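Erkside Supply
Home > Charging > Wall chargers > Vovlow two-port cube

Vovlow Two-Port Wall Charger, Two-Tone
Item no. 3074
Sold singly. Trays sold separately.

The Vovlow is a small cube charger with two USB ports on one face and two flat prongs at the opposite end. The prongs are fixed and do not fold. Both ports can be used at the same time. Cables are not included.

Colors: pink and mauve, mint green, teal green. The band at the prong end is a darker shade than the rest of the body.
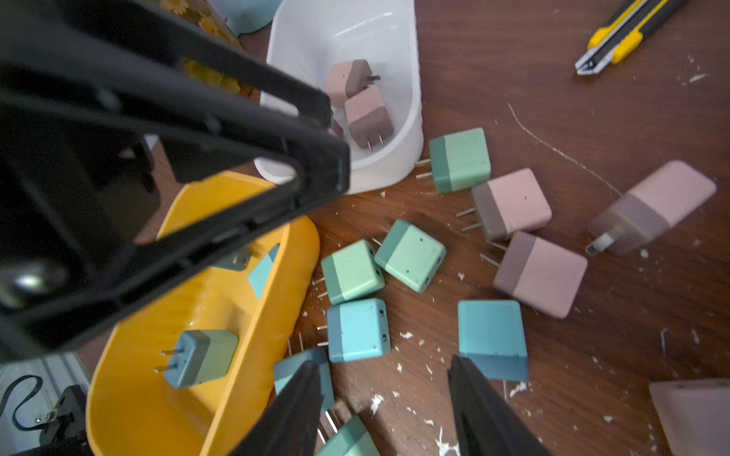 Sorting by color works well when several people share a counter or a classroom cart. Give each room or group one color and keep its chargers in a separate tray. Two pink chargers are in the white tray, and the teal-green one has gone in the yellow tray. The trays have no lids, so you can check what has been returned without opening anything.

Trays

The Nogueira tray is a plain open tray with rounded corners and no dividers. It comes in white, yellow-orange and dark teal. Four chargers fit in the bottom with space left over. Chargers can be dropped in any way up.
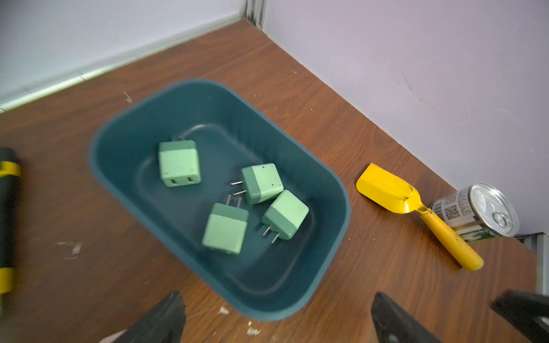

Page last changed: November

The dark teal tray has a raised ridge molded into the floor, following the shape of the walls. Small grit tends to settle along it. Tip the tray out over a trash can and wipe it with a damp cloth. Let it dry before putting chargers back.

Light colors show dirt sooner than dark ones. If the tray will live on a workbench or in a garage, pick teal. White trays pick up gray scuffs on the inside with use. Most of these come off with dish soap and a soft sponge. Do not use scouring powder, as it dulls the surface.

To clean a charger, unplug it from the wall, take out any cables and wipe the outside with a dry cloth. Do not rinse it and do not spray cleaner into the ports. Stop using a charger with a bent prong or a cracked case.

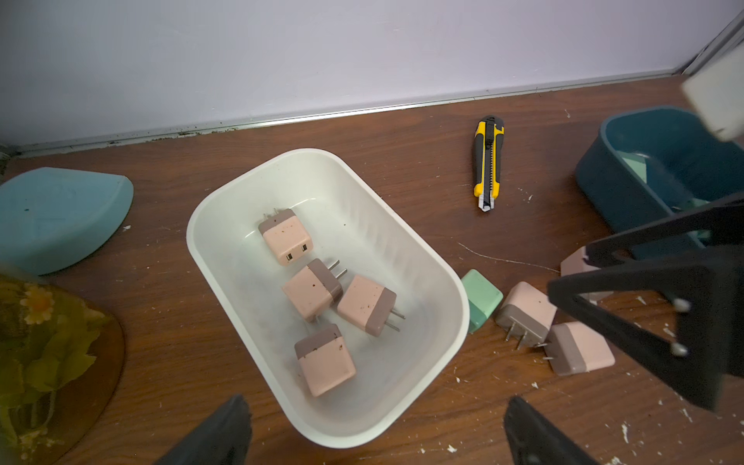 Ordering and returns

Chargers and trays ship in separate boxes. Orders placed before 2 p.m. leave the Erkside warehouse the same day. Unused items can be returned within 33 days in the original packaging. Mixed-color orders are fine; enter the quantity for each color in the cart.

The older Zevum single-port charger is out of stock and will not be reordered. It fits the same trays.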